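Print this page | E-mail this page

Gripper upkeep: the Jultent hand unit

Notes from the Tikwood bench on keeping one hand-held gripper in working order. The unit came to us in December and is used mostly on light retail packaging. Most of its upkeep concerns the finger joints and the closing force.

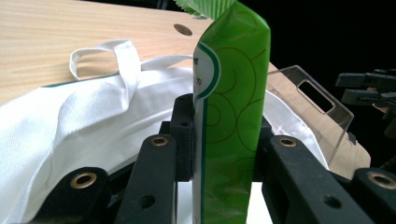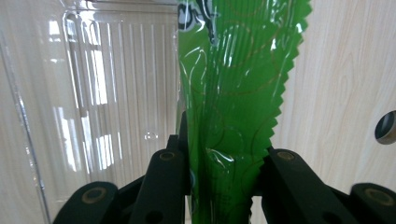 Green packet held between the black fingers, both views.

Joint wear is the main item on the Jultent unit. A loose joint lets one finger lead the other, and the packet turns as the jaws close. We check play every 80 hours of use, with the fingers open and again with them lightly closed. The brass-colored rings in the black parts are wiped with a dry lint-free cloth at the same interval. No oil is used there — it picks up dust and carries it onto the film. Any joint that moves sideways by hand is taken apart, and the ring and pin are replaced as a pair. Replacement takes nearly 29 minutes, including the alignment check.

Closing force is set after the joints are done, never before. We start at 4 newtons and raise the setting in small steps until a test packet can be lifted and tilted without slipping. Glossy film like that on the green packet creases and throws back light where it is squeezed, so the crease is a poor guide to force. Use the gauge. The upper limit for filled packets is 12 newtons.

Pads are ordered from Fashola under the Dola part list. Check the pad face for nicks before fitting and tighten the screws evenly. A pad that sits proud at one end will mark soft film. Log the hours and the final force setting on the card kept with the unit.

Tikwood Bench Notes | Contact | Copyright Tikwood | Back to top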